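Staged insertion

Staged insertion is a method for teaching a robot arm to carry out assembly and disassembly tasks inside a desktop computer, where parts must be lined up closely before any force is applied. It was developed by Anqi Lu and Nataša Dumitrescu at the Kolodside laboratory and first described in an internal report known as the Condberg report. The method splits each task into short stages and trains a separate check for the end of every stage. The arm moves to the next stage only when the check passes.

Background

Earlier work at Kolodside treated each task as one continuous motion, learned from start to finish from human demonstrations. Gediminas Ozoliņš, who ran those trials, reported that most failures came in the last part of the motion, after the arm had already reached the right area of the board. Small errors in angle built up on the way down and could not be corrected once the part was touching the socket or slot. Adding more demonstrations helped with reaching but had little effect on contact.

Lu and Dumitrescu proposed stopping the arm above the target and judging its position again before going further. A similar idea had been used at Kolodside for sorting screws, under the name Flalau, though without a learned check.

Work setup

The tasks are done on desktop towers laid on their side with the interior facing up. Parts can be held in a printed fixture next to the case, which keeps their starting positions the same from one trial to the next.
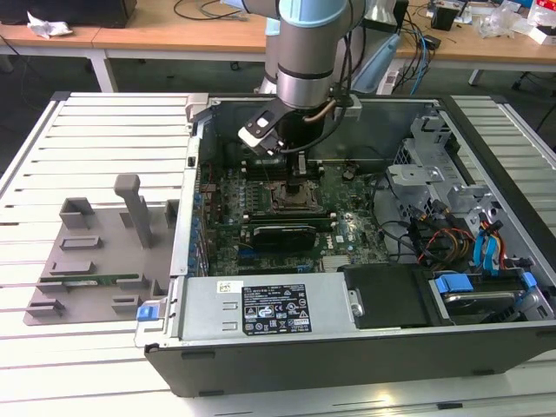

Demonstrations are given by a human operator who guides the arm by remote control. The training set holds 3,000 demonstrations, recorded by a team led by Austra Rozīte. Operators were told to pause briefly at the end of each stage, and these pauses were later used to divide the recordings. Where an operator forgot to pause, the stage boundary was marked by hand. Recordings with more than one retry in the same stage were kept, as they were found useful for training the checks.

Method

A task is divided into five stages: approach, align, touch, press or pull, and release. Two views are used. The fixed view covers the whole workspace and is used mainly during approach. The wrist view is close to the board and takes over from the align stage onward.
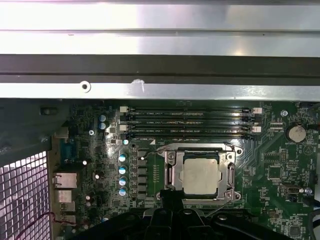
Wrist view of the processor and its socket frame, with the gripper at the bottom.

Each check is a small network that looks at the current views and the readings from the arm, and gives a single score. If the score is too low, the arm backs up to the start of the stage and tries again — up to 3 times — before it stops and asks for an operator. A trial is also stopped if it runs longer than 60 seconds.

Results

In the Condberg report, staged insertion finished more trials than the continuous method on both memory and processor tasks. The gain was larger for memory modules. Birutė Ozoliņš repeated the memory tests on a different model of case and found the same order of results, with a smaller gap between the two methods.

Limits

The method is slower than continuous motion when nothing goes wrong. The stages are also fixed in advance, so a task that does not fit them has to be divided again by hand. Loose cables remain a problem, especially where they cross in front of the wrist camera. A later version, called Ogunleye, lets the arm skip the align stage when the first check gives a high score.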